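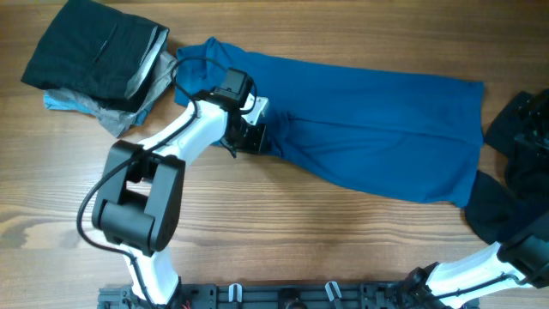
Septiembre, 16:20 – doblado, mesa de madera

Sigo con la ropa. Pendiente de ayer: decidir orden de doblado y dónde va la pila. De momento pila arriba a la izquierda y la prenda en curso extendida en diagonal, que si la pongo recta no me cabe bien con lo demás.

La azul verdosa es la pesada de hoy. Punto blando, se arruga a lo largo en cuanto la mueves. Alisar ANTES del primer pliegue, desde el centro hacia fuera. Si queda bulto en el centro, el segundo pliegue sale torcido y hay que empezar de nuevo (me ha pasado 3 veces).

La negra que asoma por debajo va después. No mezclar, las oscuras se confunden entre sí con la luz de tarde.

Pila: negra encima, gris debajo, azul claro al fondo. La gris no se deja, resbala y se sale por la derecha. Probar a doblarla mas pequeña, o cambiarla de sitio y dejarla arriba del todo. Nassoro Mollel dice que con una cartulina en medio aguanta – a probar.

Ficha 3413 = azul verdosa. Ficha 3453 = gris. Ojo, en la hoja de Illodska están cambiadas, corregir.

Tiempo por prenda: unos 200 segundos con alisado incluido. Sin alisar menos, pero no vale, queda fatal.

Falta:
– barrer pelusa de la mesa, se pega a lo negro
– pedir cartulina a Zuditz
– copiar orden de la pila en el cuaderno de Lolgate
– preguntar si las prendas de punto se dobaln en dos o en tres, cada uno lo hace a su manera

Paro a las 18:00. La azul, si no sale bien a la siguiente, la dejo para mañana.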